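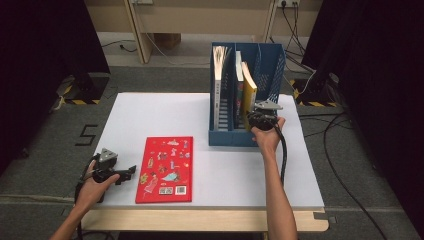
Demonstration Operators, Hand-Held Grippers

Nadden
Posted March 4, 2025
Contract, part time, 6 openings

Nadden is hiring operators for the Trulta project. You will work at a table with a gripper in each hand and carry out ordinary household and office tasks, such as putting books into a file holder and taking them out again. The recordings are used to teach two-armed robots the same tasks.

What you will do
Set up the table from a task card at the start of each run.
Complete the task with both grippers at a steady pace, without touching the objects with your fingers.
Mark each run as good or bad on the tablet and write a short note on any drop or slip.
Change the starting position of the objects between runs as the card directs.

After the first month, operators who want to can train on the Cendex remote station, where you drive a robot's arms from a separate desk. This is paid at the same rate.

What we need
Steady use of both hands. Left-handed applicants are welcome.
Able to stand for up to two hours at a time, with breaks between blocks.
Comfortable repeating one task many times in a shift.
Able to read task cards in English.
No background in robotics is required. Training takes 8 hours and is paid.

Hours and pay
Shifts run in the morning or the afternoon at our Painemal site. The contract lasts 9 weeks and pays $2,620 in total, split into three payments. Parking is free. Work starts in June.

To apply
Fill out the form on the Nadden jobs page and choose "Trulta operator." Tell us which shift you prefer and list any dates you can't work. Selected applicants will be asked to come in for a short paid tryout with the grippers.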